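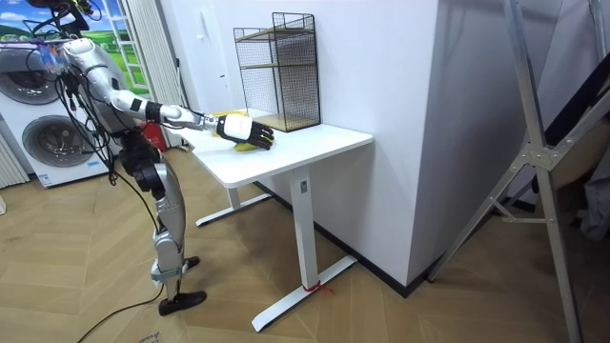
Search this site Enter keywords Go

Surface care: what a cloth does to a desk finish

February
By the materials desk

Most damage to office desks is done by cleaning. Spills and scratches account for part of it, but the slow loss of gloss seen on older worktops comes mainly from wiping, and in particular from wiping with a dry or dirty cloth. Dust contains mineral grains harder than any common furniture finish. Under a moving cloth they act as a fine abrasive.

Prorkola, a maker of painted worktops, tested this on 144 sample panels at its works in Bandia. Each panel was wiped under a fixed load until a change in gloss could be measured. Panels wiped with a clean, damp microfibre cloth reached that point after 2,822 passes. Those wiped dry, with ordinary room dust left in place, reached it after 906. Cellulose sponge, used damp, came out at almost the same figure as the microfibre, although it left more water behind.

The last point matters at the edges. A white painted top is usually sealed well on its upper face and less well where the edge strip meets the board. Standing water finds that joint, the core swells, and the paint lifts in a thin ridge. The repair involves cutting back the edge and costs more than most desks are worth.

Detergent is the second variable. Farah, which supplies cleaning products to schools and offices, recommends a neutral solution for painted and lacquered surfaces. Alkaline cleaners work faster on grease but soften some water-based lacquers, and the effect builds up. A top that feels slightly tacky on a warm afternoon has often been cleaned with the wrong product for a year or more. Rinsing with plain water will remove residue – it will not harden the film again.

Melamine foam, sold as an eraser block, is a separate case. It is an abrasive with a very fine structure, and it removes marks by removing a little of the surface. On a matt finish the result is a shiny patch. On a gloss finish it is a dull one. It should be kept for ceramic and glass.

Cloths wear too. Split-fibre cloths hold grit between the filaments, and fabric softener coats the fibres so that they slide over dust without lifting it. The laundry trial at Cendareck washed its cloths at 60 degrees without softener and found them still usable after 900 cycles, with some loss of thickness at the hems.

For daily use, a folded cloth gives eight clean faces. Turn to a fresh one when the first shows grey, wipe in straight overlapping lines, and dry the edges last.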